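October, notebook, continued. Invoice fraud samples, Dramani set.

Started at 9:20. Esi Osei gave me the mailbox export from the Dramani case, 1104 messages in total. I removed the newsletters and the automatic replies, and after this there were 200 which concern payments. I read them all once before running any script, because last month I trusted the script too early.

The false invoices all use the name Millitz, the real supplier. The sender domain has one letter doubled. In the mail program of the victim only the display name is shown, so the clerk could not easily notice it. The bank details change for the first time in message 26 of the payment thread. Before this point the criminals only read, and I think they were reading for some weeks. 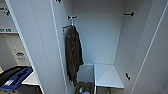
The forwarding rule is the part I find most interesting. It moved every message with the words "account" or "transfer" into the RSS folder and marked it as read. Six messages from the real Millitz are sitting there, asking why they were not paid. I wrote the rule text into the shared file under Skesavwood (our name for this group, please do not use the old one any more).

Login records: the first foreign login is at 03:14, with the correct password and with no second factor. Old protocol, still switched on for the scanner. I asked Iddrisu Addo if the Nitberg case has the same hole. He has only half of those records yet.

After lunch I compared the headers of both cases. The mailer string is the same and the time zone is the same, but this is weak evidence and I would not write it in the report as a link.

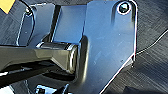 Yayra Abubakari answered that the time zone is worth nothing at all, as the sending server sets it, and that I should compare the wording of the second reminder instead. I did it for three letters. Two have the same mistake, "kindly to remit". Third one is clean.

To do: ask the bank for the beneficiary name, check the hash of the export again, send the rule text to Mathis Texier.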